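Ticket: wrist view in the simulator, figurine pick fails after the 3 update
Product: Tanoli gripper trainer (desktop kit plus simulator), sold by Rukeo
Opened by: Mared Hughes
Status: open, waiting on customer
Priority: normal

---

**Mared Hughes wrote:**

Hello again, and first of all thank you to whoever picked up my last ticket in February, because the replacement cable has been perfect ever since and I never did write back to say so. Sorry about that! It came in the week we were moving the shop from one side of the building to the other and everything that wasn't nailed down went into a box.

I'm back with something that I think is software, though I've been wrong about that before. We use the Tanoli kit at Dusance, where we build small packing stations for people who sell collectibles and gift items, so our test objects tend to be statuettes and figurines and other things with arms sticking out. We do all of the early work in your simulator and only move to the bench once a pick has gone well a good many times in a row. It has saved us a lot of broken ceramics and I tell everybody so.

The trouble started after I moved from release 2 to release 3. The part I can't get right is the figurine pick. I load the bare table, drop in the lying-down figure, press **Home**, and then start the pick. The fingers open, the arm comes down over the table, and it closes on nothing, well to one side of the figure. Then it lifts, reports a missed grasp, and goes home very politely. It does this every single time, which I suppose is better than now and then.

What I have tried so far:

- Closed and reopened the simulator, and restarted the computer (twice, the second time out of spite)
- Deleted the saved workspace and made a new one
- Swapped the figure for the plain block. The block works!
- Moved the figure closer to the middle of the table by hand. It picks it up maybe half the time then, but usually by an arm
- Turned the lighting preset from Flat to Studio and back again

The log has this in it, and the same lines come up on every run:

```
pick: target requested (figure_prone)
pick: target found, partial
pick: using last known center
plan: ok
grasp: closed, no contact
pick: missed, returning home
```

I did read the page in the manual on partial targets, and I'm afraid I came away no wiser. Is there a setting I've carried over from the old release that I shouldn't have?

Thank you so much, and no great hurry, although we do have a customer coming to see the figurine station and I'd love to have it behaving by then.

Mared

---

**Support wrote:**

Hi Mared,

So glad the cable worked out, and please don't apologize for going quiet. A quiet ticket usually means a happy customer and we'll take it.

Thank you for the log, you've saved us both a round of emails. The line I'm looking at is `target found, partial`. It means the wrist view has some of the object in it but not all, and the planner has to guess where the middle is. In release 2 the pick would stop right there with a warning. In release 3 it carries on using the last center it knew about, and that was meant to help people whose parts get hidden behind a finger for a moment. In a case like yours it may well be making things worse.

Could you do one thing for me? Press **Home**, load the figure exactly as you have been, start the pick and hit **Pause** as soon as the arm stops over the table and before the fingers close. Then save the wrist view with **View > Save current** and attach it. Please leave the figure where the loader puts it.

And could you tell me what's in the "Wrist offset" box under **Setup > Camera**? It should have a number in it, in millimeters.

Warmly,
Tanoli support desk, Rukeo

---

**Mared Hughes wrote:**

Good morning! I paused it where you said, or as near as my finger could manage, and saved the wrist view. The offset box says 115. I don't remember ever typing that, but I won't swear to it, and my colleagues have all used this machine too.

Looking at it paused like that, I can see the poor figure is way over on the right, past the tip of the right finger, with the legs running out of the view altogether. I had been watching the room view the whole time and never once looked at the wrist view, so I feel a bit silly. 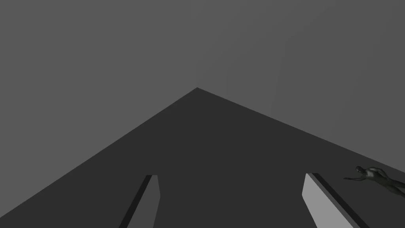 Page 2 of 3

One more thing I noticed while I had it paused. There is a great wide gap between the fingers and only bare table in it, so if they had closed there they couldn't have caught anything anyway. Does that mean the arm is in the wrong place, or that it's in the right place and the view is aimed wrong? I went back and forth on it over my coffee and couldn't decide.

I also wondered about the color. The figure is very dark and so is the table, and the block I tested with is a cheerful yellow. Could it be losing the figure against the table? I'd be happy to change the tabletop if that would help, though our real bench has a dark mat on it and I was trying to keep them alike.

Mared

---

**Support wrote:**

Hi Mared,

Please don't feel silly, that view is the exact one I needed, and you've read it the same way I do.

To your question about the arm or the view: I believe it's the arm, and I believe the 115 is behind it. That was the right offset for the older long bracket. Your order shows the short bracket, and for that one the box should be blank so the simulator can use its own value. Release 2 ignored the box entirely when the short bracket was selected. Release 3 reads it no matter what, so an old number that had been sitting there doing no harm is now moving your approach point over to one side. The block is loaded at the center of the table, and it's wide enough that the fingers can still get hold of it. The figure is loaded farther out, and so it ends up at the side of the view.

On the color, I wouldn't rule it out. Dark on dark does make the outline harder to find, and I'd like to look at it separately once the position is sorted. I would leave your tabletop alone for now and change one thing at a time.

Here is what I'd do, in this order:

1. Go to **Setup > Camera** and clear the "Wrist offset" box. Leave it empty. A zero is read as a real value.
2. Press **Apply**, then **Home**. The new value isn't picked up until the arm has gone home once.
3. Under **Pick > Partial targets**, change "Use last known center" to "Stop and warn."
4. Load the figure and run the pick, pausing in the same spot.
5. If the whole figure is in view, let it carry on and send me the log either way.

If you still get a partial target after that, try raising the approach height one step in **Pick > Approach**. The figure has an arm reaching out past its head, and the loader counts that in the overall length, so it needs more room in the view than you'd expect from the body alone.

For the grasp itself, once it's finding the figure properly, you may want "Grasp at: torso" in place of "Grasp at: nearest." I suspect "nearest" is why it kept coming up by an arm when you moved it by hand.

Warmly,
Tanoli support desk, Rukeo

---

**Mared Hughes wrote:**

Oh, the bracket! We did have the long one, on the very first kit, and we gave that kit to the Somuveck people when we bought ours. I must have copied the whole settings folder across when I set up the new one. That explains a couple of other things too, including why my bench calibration always seemed to want nudging.

I've cleared the box and changed the partial targets setting, and I've pressed Home. I haven't run the pick yet as the computer has decided this is the moment for updates, and then I'm out at a customer's for the rest of the day. I'll do it first thing and send you the log.

Two small questions while I have you, and please answer whenever suits. Does the same box affect the real arm, or only the simulator? And is there any way to have the wrist view and room view open side by side? I'd have spotted this days ago if I'd had them both up.

Thank you for being so patient with me!

Mared

---

**Support wrote:**

Take your time, Mared. To answer both:

The box is shared, so yes, it affects the real arm as well. Please redo the bench calibration before you run anything on the bench with the box cleared, and keep the speed on Low for the first few picks.

For the two views, open the wrist view, then hold Shift and click **Room**. It's in the manual but under "Keyboard," where I don't think many people would go looking for it. I've passed that along to the person who looks after the manual, together with a note that release 3 ought to warn about a leftover offset when the short bracket is selected.

I'll keep this open and wait for your log.

Last updated: Wednesday, June 18, 2025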